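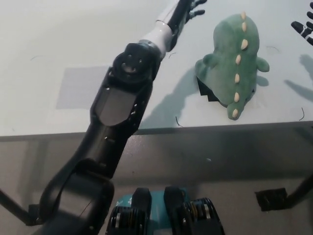 Toy storage in a family home is usually discussed as a question of containers. Catalogs sell bins, lids, labels and frames, and the buyer is expected to match the volume of the toys to the volume of the box. My argument is that volume is the wrong measure, and that soft toys in particular should be sorted by the length of their seams and the number of attached parts. A green plush dinosaur on a white tabletop makes the case well enough. The body is a plain rounded shape and would survive most treatment. The seven cream felt spikes along its back are another matter, as are the two stubby limbs, one on each side. Each of these is a separate place where one material may have been joined to another, and each can be caught, bent or pulled when the toy is pushed into a bin with forty liters of other toys on top of it.

I have repaired soft toys for eight years, first at home and then for the exchange shelf at the Staltgate library. The exchange shelf takes donated toys, checks them, and lends them out for two weeks at a time. Nearly everything I write below comes from that bench. I make no claim about hard plastic toys, which fail in other ways.

The standard advice is to use one large bin per category. It appears in the leaflet that Hendricks puts in with its storage frames, and in most of the tidying columns I have read. The advice is cheap to follow and it clears a floor fast. It also does most of its damage out of sight. A child who wants the toy at the bottom of a deep bin does not empty the bin. The child finds a projecting part and pulls. On a bear, the projecting part is an ear or an arm, stuffed and sewn into a seam all the way around. On a dinosaur it is a spike. A felt spike is commonly caught in the back seam along its base only, and the stitch line there takes the whole load of the pull plus the weight of whatever lies above.

Felt makes this worse. It has no weave to spread a load. A woven cotton tab will distort for a while before it fails, and the distortion is a warning. Felt thins at the stitch holes and then parts along them like a stamp from a sheet. Wool felt is better than synthetic felt in this respect, though few plush makers use it and the care label seldom says much about trim.

I therefore sort by parts. Toys with no attached parts, meaning balls, cushions and the simpler sort of fish, go in a deep bin. Toys with stuffed limbs go in a shallow bin, a single layer deep if there is room and never more than 2 layers. Toys with flat trim (spikes, fins, manes, wings, felt teeth) go on an open shelf, lying on the belly with the trim facing up. The shelf needs a lip no higher than a thumb. A higher lip sends the hand in from above and the hand takes hold of the trim again.

The objection I hear most is space. A shelf holds less than a bin of the same footprint, and in a small apartment the difference matters. I accept the arithmetic. What I dispute is the assumption that every toy in the house must be within reach on every day. The library shelf at Staltgate holds a fraction of the collection and the rest is stored flat in a cupboard. Borrowers have not complained of a poor choice. In my own home the rotation was every July and again after the new year, and the toys that came out of the cupboard were received as if they were new.

A second objection is that a toy is meant to be handled hard, and that sorting by fragility turns the playroom into a museum. I have some sympathy with this. A spike pulled off in the course of a game is fair wear. A spike pulled off by the weight of a bin is waste, and the child got nothing out of it. The purpose of storage is to add no wear of its own. The same principle is accepted without argument for books, tools and kitchen knives.

Washing deserves a paragraph, as people tend to blame it for damage that began in the bin. A thinned row of stitch holes will often let go in the machine, and the machine gets the credit. I spin at 800 revolutions per minute and no higher, inside a closed net bag, with the toy turned so that the trim lies against its own body. After the spin I press the spikes upright between two fingers and leave the toy on its belly on a flat white surface, where any dye that runs will show. A colored towel hides it. Cream felt next to green plush should be tested at an inside corner first if the toy has never been washed.

Repair is simple if it is done early. When a spike has lost its first stitches at one end, the cure is a ladder stitch in doubled polyester thread, started one stitch behind the damage and finished one stitch beyond it. The work takes 5 minutes. When the whole base has torn along the holes, the felt has no sound edge left and the spike has to be shortened or replaced. A shortened spike in a graded row is conspicuous, so I replace it. The Virncombe remnant shop sells cream felt in small cuts and the match is close enough for lending purposes. I have stopped using the Jedier fabric adhesive for this. It holds, but it dries to a hard ridge, and the next tear starts along the ridge and takes plush with it.

Buyers could also put some pressure on the makers. A spike cut with a wide base allowance, folded and caught twice in the back seam, costs a little more cloth and a second pass of the machine. It can be checked in the store by bending the spike to one side and looking at the seam. If daylight or stuffing shows between the stitches, the toy belongs on a shelf from its first day, and I would leave it on the store's shelf instead.

For a household that wants to change one thing only, I would start with the depth of the bin. Anything with trim comes out and goes on a shelf, a windowsill or the top of a chest of drawers, belly down. The deep bin can keep the balls.

31 May 2021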